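How does a farm get through a flood?

Hello! I'm Nele Schouten and I spend a lot of my working life standing in muddy fields asking farmers nosy questions. I grew up on a farm at Oltgate, right beside the river, so I've been interested in floods since I was small enough to lose a welly in one. (I did lose one. It was green, and it went under the bridge and off towards the sea.)

Children at the school in Wullton asked me to explain what happens to a farm when the river comes over the top, so I've had a go.

First of all, why do rivers flood?

A river is a bit like a road for rainwater. When rain lands on a hill, some of it soaks into the ground and some of it runs downhill into little streams, and the little streams run into bigger ones, and in the end it all reaches the river. Most days the river has plenty of room. But if it rains hard for days, the ground gets full up. It can't drink any more! So nearly all the new rain slides straight off into the river, the river rises, and when it gets higher than its banks it spreads out over the flat land on each side.

That flat land has a name. It's called a flood plain. People have farmed on flood plains for thousands of years, and you might think that was a silly place to choose, but wait until you hear about the mud.

Good mud and bad mud

River water looks brown in a flood because it's carrying tiny bits of soil called silt. When the water spreads out over a field it slows down, and slow water can't carry as much, so the silt sinks and stays behind. Silt is often full of the goodness plants need. A thin layer on a meadow can make the grass grow beautifully the next spring.

A thick layer is another matter. Then the grass can't get any light and it dies. And if a field has just been ploughed, with no plants in it, the flood can pick up the farmer's own soil and carry it off to somebody else's field, or all the way to the sea with my welly.

Plants hold on to soil with their roots. If you've ever pulled up a clump of grass and seen the earth hanging off the bottom, you've seen how good they are at it. So one thing farmers near rivers can do is keep something growing all through the winter, even if it's only clover or rye that they don't plan to sell.

Can plants hold their breath?

Sort of! Roots need air, and there is air in soil, in the little gaps between the crumbs. In a flood those gaps fill with water. Many grasses can put up with that for quite a while in cold weather, when they're hardly growing. Potatoes are hopeless at it and start to rot very quickly. Willow trees don't seem to mind a bit, and that's why you see them along riverbanks with their feet wet.

What about the animals?

Sheep and cattle need to be moved before the water arrives, and sheep especially hate being hurried. The Kowalchuk farm, just down the valley at Stadesley, has 209 sheep and one steep field they call the Hump. When a flood warning comes, everybody goes up the Hump. It takes two people and a very bossy dog, and they like to do it in daylight. I've helped once, in December, in sleet, and I was far less use than the dog.
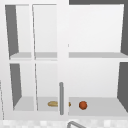

Farmers have to think about their stores as well as their fields. Hay that has been under dirty floodwater can't be fed to animals, and seed that gets wet might sprout in the bag or go mouldy. So at home we learned to put things up high, and we were rather strict about it. A wall cupboard like the one in the picture, with a shelf across the middle and a glass door, would have suited my mum very well for her packets of bean seed, and you can guess which half she'd have used. The big sacks went up in the loft over the barn, and we all had to help carry them. I complained the whole way up the ladder.

There was an even older trick at Oltgate. Our barn was built in 1720, and whoever built it put it on a bank of earth. As a little girl I thought the bank was just there for rolling down. Much later I worked out that it kept the barn floor above nearly every flood. Clever, isn't it?

When the water goes down

This is the boring bit, and it can last much longer than the flood did. The farmer walks every field looking for rubbish, such as bottles, branches and bits of other people's fences. Anything sharp must be picked up before animals go back in. Then comes the waiting. Wet soil squashes easily, and if you drive a heavy tractor over it you squeeze out all those little air gaps I told you about. Sometimes you have to leave a field alone for weeks, even when you're itching to get on.

Worms have a hard time too. Some of them crawl up to get away from the water and some of them drown, and it can take a good while for their numbers to build up again. A farmer who finds plenty of worms in a spadeful of soil is usually a cheerful farmer.

Try it yourself

You'll need two baking trays, some soil, a piece of turf (ask before you dig up the lawn, please) and a watering can. Fill one tray with bare soil and lay the turf in the other. Prop each tray up at one end with a book you don't mind getting muddy and put a bowl under the low end. Now rain on them both, with the same amount of water. Look at what's in the bowls. Which one is browner? Where did the brown come from?

Words to remember

Flood plain: the flat land beside a river where floodwater spreads out.
Silt: very fine bits of soil carried along by water.
Cover crop: plants grown to look after the soil, often over the winter.

Last updated 15 Aug 2025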